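Ticket 1703, Lemwood shared shop
Subject: Gripper closes short on metal cube
Opened by: Hema Namboodiri
Status: open

Hema: Program 442 was fine at lunch. By 2 pm the fingers were stopping early and the metal cube slid out on the way up. Wood cubes still OK. I reloaded the Aquino profile and it seems better now.

Alfredo Evangelista: "Seems better" is what we wrote last time. Reloading the profile also homes the fingers, so you changed two things at once. Which one did it? I don't buy that the file went bad on its own. My bet is finger zero drifting, or glare off that varnish throwing the wrist camera.

Hema: Camera isn't used for the close, only for finding the part. Speed was 300 all day.

Alfredo: Then a bad find still gives you a bad close. Pictures from the bench:
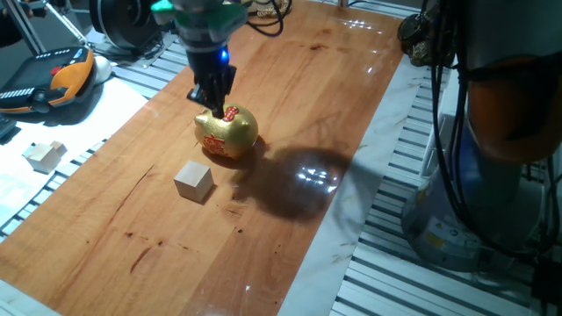
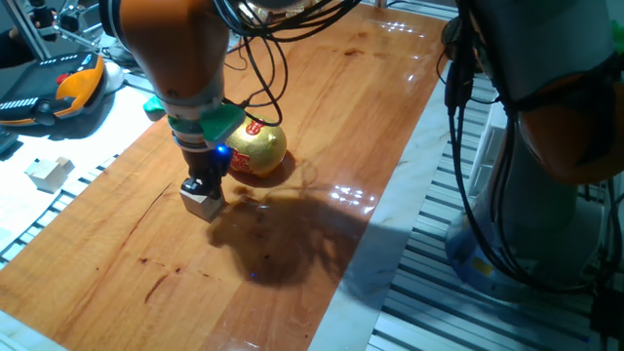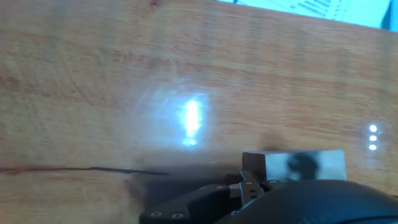
Alfredo: I'm not closing this on one good grip. Home the fingers, leave the profile alone, and run the metal cube until it drops or you get bored. Then do it again with the overheads off. Write down the finger position each time, please, and don't touch the offsets until I've read it.

Hema: OK, starting after dinner.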